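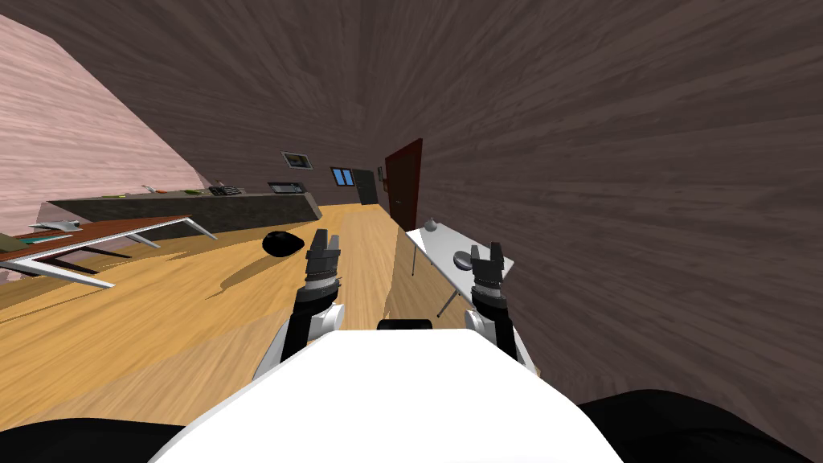
*The simulated kitchen, with both grippers open and the white table at right.*

Gholamreza Esfahani spent most of April on a fault that first looked like bad luck. His team at Totley trains a two-armed robot in simulation before anything runs on the real machine. One of the rooms they use is a kitchen they call Utness.

"The arm would reach for something on the table and the wrist would keep going," he said. "It pushed the fingers straight through the tabletop. No contact force, no stop."

Out of 3,161 runs, 34 ended that way. The software counted all of them as successes.

"That was the part I didn't like. A crash you notice. These had a green check next to them."

The cause was a collision setting in Gruteo, the in-house tool that builds the rooms. When a table was resized, the visible top changed and the solid shape behind it kept its old height. The robot was being stopped by a surface lower than the one it could see.

I asked whether the real robot had ever run on that training. It had, once, on the test stand. The right arm came down hard and the force limit cut power. The table was scratched and a finger pad had to be replaced.

"We were at 65 percent speed. I wouldn't want to see it at 100."

Gruteo now checks every solid shape against its visible one before a room can be loaded. Esfahani also had the 34 runs pulled and the policy, named Khosravi, retrained from the last clean copy.

He still opens a few passing runs by hand each morning. "It takes me until the coffee is gone," he said. "Then I start the next batch."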